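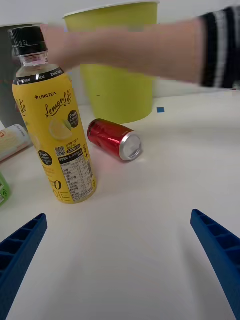 Drinks table, item 4 – Lemon Lite bottle upright, red can on its side, green bucket behind.

CLULLOW HALL – REFRESHMENT AREA CHECK
Used before and after every hire of the Osman Room
Completed by: Zulkifli Ong
Month: August
Start of check: 8.15 am

Mark each line OK, ACTION or N/A. Write a comment for anything marked ACTION. Comments on OK lines are optional but useful to whoever does the next check.

SECTION A – TABLES

1. Table tops clean, no sticky patches
OK
Wiped with the blue cloth and plain warm water. Please do not use the cream cleaner on the white tops, it leaves a haze that shows up when the lights are on.

2. Tables level and legs locked
ACTION
Table by the window rocks if you lean on the left corner. The leg lock clicks but does not hold. Label tied to the leg. I have moved it to the wall and it should not be used for the urn until the lock is replaced.

3. No items overhanging the table edge
OK

4. Bottles and cans standing upright
ACTION
One can lying on its side next to the lemon tea. Cans roll, and a full one dropped on a hard floor can split at the seam. Stand them up, or put them back in the tray if there is no room. The bottle is the right way up with its black cap on.

5. Damaged cans taken off the table
ACTION
The side of the red can looks crinkled and I could not find any writing on the side facing out. Any can with a crease near the rim or the seam goes in recycling, full or empty. Empty it down the sink first. Do not put it back out for the next hire, even if it is still sealed.

SECTION B – DRINKS STOCK

6. Labels can be read by the people drinking it
ACTION
The nutrition panel on the lemon tea is in Korean. The front has some English (Lemon Lite, Fresh Lemon, and Zero Sugar up on the black band) but I would not want anyone working out ingredients from that. There is a QR code on the label, but a code is no help to somebody without a phone. Where the small print is not in English, put a card beside the drink with the ingredients written out, or keep it off the public table.

7. Sugar-free drinks kept apart from the others
ACTION
Two people asked for this at the last users' meeting. Sugar-free on the left, everything else on the right, with the folding signs from the Ladell cupboard. Signs were still in the cupboard at the time of the check.

8. Dates checked
OK
Oldest first. Nothing in the store cupboard runs out before the next check.

9. Opened bottles thrown away at end of hire
OK
Anything with a broken cap ring goes, however full it is.

10. Stock sheet matches the shelf
OK
Paper cups carried forward 3,000, count after last delivery 1,048 in the open boxes. The second figure is the one to use when ordering. The first is only there because the sheet has not been ruled off.

SECTION C – BUCKETS, CUPS AND WASTE

11. Paper buckets used for dry things only
OK
The lime-green paper bucket is fine for crisps, popcorn or wrapped sweets. No ice and no drips. A wet paper bucket goes soft at the base and you only find out when you lift it.

12. Buckets not used as bins
OK
If people start dropping rubbish in one, take it away and put a proper bin there instead.

13. Bins lined and less than three-quarters full
ACTION
Kitchen bin over the line. Emptied at 8.40 am. There were no spare liners under the sink, last roll used. Added to the Plukness order.

14. Recycling bin labelled
OK
Label has faded but can still be read from the door. Cans and bottles only – caps on is fine.

SECTION D – FLOOR AND ACCESS

15. Floor dry around the drinks table
OK

16. Wet floor sign within reach
ACTION
Found behind the stage. Returned to its hook beside the serving hatch. It needs to be somewhere you can get it in ten seconds, as spills at the drinks end are the most common entry in the accident book.

17. Clear route from table to fire exit
OK
Allow the width of a wheelchair and a bit more. Chairs had crept in from the back row and were pushed back.

18. Maximum number notice on display
OK
Notice says 40 seated for the Osman Room. Hirers asking for more should be offered the main hall.

ACTIONS CARRIED FORWARD

Item 2 – leg lock on window table. Maintenance. Out of use until done.
Items 4 and 5 – stand up cans at set-up, remove damaged ones. Whoever opens up.
Item 6 – ingredient card for the lemon tea. Z. Ong, before the next public hire.
Item 7 – put the signs out. Whoever opens up.
Item 13 – bin liners. With the Plukness order.
Item 16 – done during check. Please leave the sign on its hook.

Comment from last month on the urn lead is closed. New lead fitted and tested, sticker on the plug.

Check finished: 9.05 am
Signed: Zulkifli Ong
Sheet to be kept in the red folder in the office, newest at the front.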